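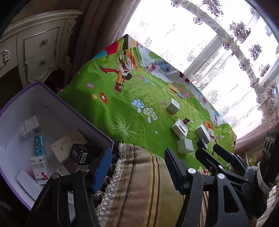
Can a loud cartoon tablecloth share a room with a carved, cream-colored dresser? Go ahead and let it, as long as you keep the rest of the room fairly calm and give the cloth a small table to live on.

I have been in love with printed tablecloths since July, when I wandered into Vasylenko, a secondhand linen shop with 400 cloths folded on its shelves, and came out with 6 of them under my arm (I had gone in for napkins!). Cartoon prints are my favorites. Look at the bright green one on our opening page, with its mushrooms, its blue-crowned tree and that splendid long red boot. It has more going on in one corner than most living rooms have in total, and the scrollwork on the old-style dresser holds up beautifully next to it.

The trick, if you want one, is in the curtains. A sheer white panel with embroidered leaves lets the daylight do the work, and heavy drapes in a mauve-brown give your eye a place to rest between the carving and the cartoons. Purple-gray flowers on the sheer are about as far as I would go. Put stripes there too and you'd have a headache by lunch.

Small tables are the place to start. A big dining table swallows yards of fabric, and a pattern meant for a child's party can get tiring at that scale. On a little side table it stays cheerful, and you can whip it off and swap it in 20 seconds. The line from Grirkarico comes in a wipeable finish, and Prurkora makes a softer cotton that drapes better at the corners but wants ironing. I use both, the wipeable one for paint and glue days and the cotton when people are coming over.

And do turn the cloth now and then! Most of these prints have figures facing every side, so someone is always looking at a character standing on its head. Give it a quarter turn and a different bit of the story lands in front of your chair.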